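4.2 Recording your first demonstration

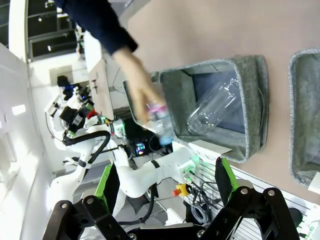 Teaching by hand is the best part of the Allstead kit, and your first recordings will go faster than you expect! The task in this section is bin sorting: bottles go into a soft storage bin, one at a time. A person can hold a bottle just over the rim of the gray felt bin, with another bottle already lying inside, while the gripper waits with its fingers spread. That open pose is a good one to start from.

1. Clear the arm's path and find the emergency stop.
2. Open the gripper all the way.
3. Press Record on the Ruchti panel and wait for the tone.
4. Guide the arm with the hand controller. Go slowly near the rim – the felt gives, but the fingers can snag it.
5. Close on the bottle, lift, and release it.
6. Press Stop, then Keep or Discard.

Note: Plan on 40 recordings for a first model. Keep each one under 15 seconds and move the bins a little between takes. Small wobbles are fine, so leave them in.

CAUTION: Keep hands out from between the fingers whenever the arm is live. If two arms share the table, park the second one before you record.

Next: 4.3 Replaying a demonstration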